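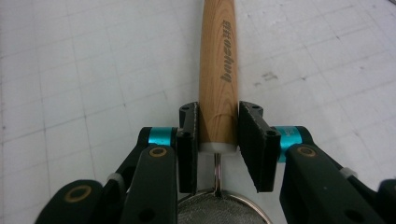 Throw it out once the handle starts to wiggle, Jyoti Saxena told me when I brought this up over tea, and I have been arguing with her in my head ever since. It's a perfectly good strainer! The mesh is fine, the rim is fine, and I use it for rice, for tea, for getting the lumps out of gravy, for dusting sugar on things, you name it. The wooden handle is the part I love (it has boyeo written along the side, and a lovely grain) and it's also the part giving me trouble. Lately it turns a little in my hand where the wood goes into the white collar, just above the wire. It doesn't come off, it just shifts when the bowl is full. The wood has also started to feel dry and a bit fuzzy after washing. I do wash it by hand, though I'll admit it has spent a night or 2 in the sink. Can I tighten this up and oil it myself, and is there anything I shouldn't put on it, seeing that it goes over food every day?
Posted by Sarndale Kitchen Mouse

Flulard
Hello Mouse, please don't throw it out! I've rescued several wooden-handled things over the years and the fuzzy feeling is the easy part. Let the handle dry for a couple of days somewhere airy, well away from the stove, then rub it lightly along the grain with very fine sandpaper. Wipe off the dust with a barely damp cloth and let it dry again. After that, food-grade mineral oil, a thin coat on a rag, left overnight and wiped off in the morning. I do mine on a Tuesday evening when the kitchen is quiet, and I give it a second coat if the wood has soaked up the first. Skip olive oil and sunflower oil, they go sticky and smell old after a while.
The wiggle depends on how yours is put together, and I can't tell that from here. If you can see a gap between the wood and the collar, a little food-safe epoxy worked in with a toothpick may well hold it. Keep the glue off the mesh, wipe away any extra right away, and leave it for as long as the packet says before you wash it. If the wire itself is turning inside the wood, glue around the outside won't do much and you'd have to get the handle off first, and I'd think twice before pulling on it.

Lie
just stop soaking it. mine did the same thing and it was better after a week of drying properly. hang it up bowl down so water doesn't run into the collar

Zemcombe Pat
I agree with most of what Flulard wrote, but I'd try the drying before any glue, as wood moves quite a bit and you may find it snugs up without help. I'm a little on Jyoti's side too, I'm afraid. If it still turns after all that, keep it for flour and sugar, and buy another one for boiling water. I had a full strainer of noodles swing around on me once and I was lucky it went in the sink. You can go on enjoying the pretty handle every time you bake!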